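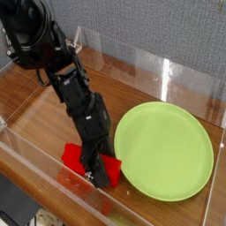 Tips for Living With the Clendberg Table Arm

I have had the Clendberg kit on loan since April, and several of you wrote to ask whether a robot arm can be trusted with the washing up. It can be trusted with a cloth. Some notes for anyone tempted.

Pick a loud cloth. The arm finds red on brown wood far more easily than it finds my nice oatmeal linen, which it treated as part of the table for an entire evening.

Crumple it first. A flat cloth gives the fingers nothing to pinch. Drop it in a heap, let the gripper come straight down, and you'll get a decent grab nearly 4 times out of 5.

Move the plate. I mean it. A dinner plate parked right beside the cloth will get nudged, and the arm does not apologize. A hand's width of clear table is plenty.

Do the crumbs yourself. The brochure says "crumb-aware." My crumbs have noticed no such awareness.

Keep the clear panels on. They smudge, they glare, and they cost extra, but they stop a plate from leaving the table. Glass cleaner is wrong for acrylic; use dish soap and a soft rag.

Tighten the joint screws every 2 weeks. Hye-jin Moon at Skavevari, who rents these out, taught me to go from the shoulder down.

Renting runs $146 a month, setup included. The cheaper Orbán kit has no panels and a weaker grip, though its manual is in better English. I'd rent for a month before buying either one. Spare finger pads come in packs of 4, and you will want the second pack.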